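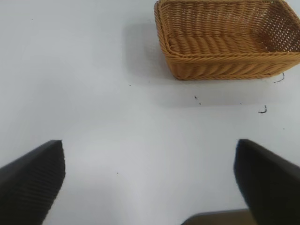
Packing cell, wicker basket on the table, gripper open.

Progress report, Onthorpe packing room
Grant line: automation and job change
6 September 2026

Short one this time, we are mid changeover and I am writing between shifts. Full budget sheet comes separately.

Where we are

Cell is running on the day shift only. Job is still the same as in the February plan: fruit goes from table to gift basket, a person finishes the basket and wraps it. Bananas first. Pears and anything in a net bag are on hold. Doolan supplied the arm and the fingers, Giser did the wiring and the guarding, both signed off. One open item with Giser, the stop button on the wrap side is too far to reach from the stool. They have agreed to move it, no date yet.

We promised 100 baskets a shift by now. We are at 37. I would rather put that up front than have you find it in the table. Most of the gap is waiting time. Arm places, then sits until the person has finished wrapping, then the person sits until the arm has placed. We set it up as one line and it should be two jobs side by side with a buffer between. Change is drawn up, needs a longer bench, bench is ordered.

Placing the fruit

Pick itself is better than I expected in the spring. Trouble is the put down. Basket walls flare out and the rim is thick, and if the fruit comes in low it catches on the braid. Operators spotted this before the log did. They asked for a higher approach and a slower last part, we did both, and complaints about bruised fruit from the wrap side have dropped off. No proper figure for bruising yet, will have one for the next report.

Empty basket position matters more than we planned for. A basket set down a bit skewed is fine for a person and not fine for the program. For now the operator squares it up by hand.

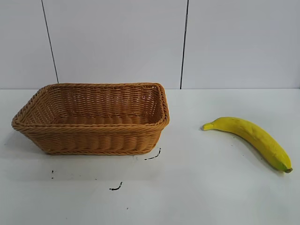
We tried taping guide lines on the table and took them off again, they lifted at the corners and everybody hated cleaning round them. Next try is a low stop along the back.

What it changes for people

Five packers were on this line before. All five are still here, same hours, same pay grade. Two are now trained as cell operators, the other three split between wrapping and the orders desk. That was the condition in the grant and we have kept to it.

What they tell us, from the shift notes and the sit-down last month:

Less reaching. The old bench had people leaning over for fruit all day and shoulders were the main complaint. Gone down a lot for the operators. Not for the wrappers, they now do wrapping all day where before they swapped about. We made that worse and need to fix it. Rotation every two hours starts with the new bench.

More standing around watching. Operators find this tiring in a different way, one wrote "bored and on edge at the same time". We have given them the label printing to do alongside, which helps some. Not convinced its the final answer.

Talk. The packing bench was where people talked. Cell is noisy enough and spaced out enough that they dont now. It came up more than any other point in the sit-down and it was not in our plan at all. New layout puts the two wrap stools facing each other.

Pay. Operators are asking if the new skill means a new grade. Fair question. It is with Futia management, I have asked for an answer before the next intake of training.

Training

Two operators done, next two booked. Course from Doolan was too much about the software and too little about what to do when a banana ends up on the floor and the arm carries on as if it had it. We wrote our own one page sheet for that and it is pinned at the cell. Operators did the second draft themselves, it is shorter than mine and better.

Money

On budget apart from the bench, which was not in the original. We would like to move the unspent travel line across to cover it. Please confirm by email, no need for a call.

Next period

Bench in and buffer working. Stop button moved. Rotation started and written into the rota. Bruising figure. Pears, if there is time, and I doubt there will be.

Risks

Holiday orders. If the bench slips we go back to hand packing for the peak and run the cell on the slow days only. Packers know this and are ok with it, some of them would perfer it.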